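Budgeting for a second pair of hand-held grippers

2021-07-06 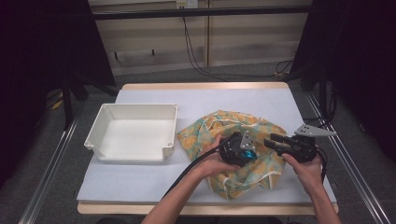
Amaral wrote in reply to my last post that the purchase price is the least interesting number in any equipment plan, and that I ought to publish the running costs as well or leave the subject alone. I accept the criticism, and the figures that follow include both.

The proposal now under consideration is the purchase of a second pair of hand-held grippers for the cloth-handling work. The existing pair has served us well enough, but it is the only pair, and when one unit is out of service all recording stops. In the spring we lost the better part of a fortnight to a damaged cable. The part itself was cheap. The time was not, and it did not appear in any budget line.

Two suppliers were asked to quote. Pelletti offered a pair at 2593 pounds, including cables, one set of spare finger plates and delivery. Broler quoted 2000 pounds for the pair alone. On first reading the difference appears to favour Broler, and I had drafted the request on that basis. I then asked for the price of cables and finger plates separately, and the reply brought the two offers so close together that price ceased to be the deciding matter. Delivery from Broler would also be charged by weight, and they were unable to state the weight.

The question of fit is more serious. Our present finger plates are held by a bracket which Broler no longer supplies. Should we order from them, the old and new units could not share parts, and we would be obliged to hold two sets of spares in a cupboard that barely holds one. Pelletti confirmed in writing that their bracket accepts the older plates. I have asked for a sample before relying on this.

As to running costs, I have allowed 50 pounds a month. This covers replacement cables, screws, the rubber facing on the fingers and the cloths themselves, which wear at the seams and must be replaced with others of similar weight and print. Readers have asked whether cloths should be counted as equipment. Under our rules they are consumables, and must be claimed in the year in which they are bought. Storage boxes, for reasons I have never been able to establish, are furniture.

I have also included 5 days of staff time for fitting, checking and training. An earlier plan, prepared for the Drivley project, made no such allowance, and the new units remained in their packaging for most of a term while everyone concerned waited for a free afternoon. I was among those concerned.

Table, curtains and rails will be kept as they are. There was some support for a larger table, and I have left it out of this request. It would require the rails to be moved, and I should prefer to put that case separately with proper measurements.

The request must be submitted before the end of the month, with a decision expected in August. If it is approved I shall order from Pelletti, subject to the sample bracket. If it is refused, the minimum I would ask for is one spare cable for each unit, to be paid for from the current allowance.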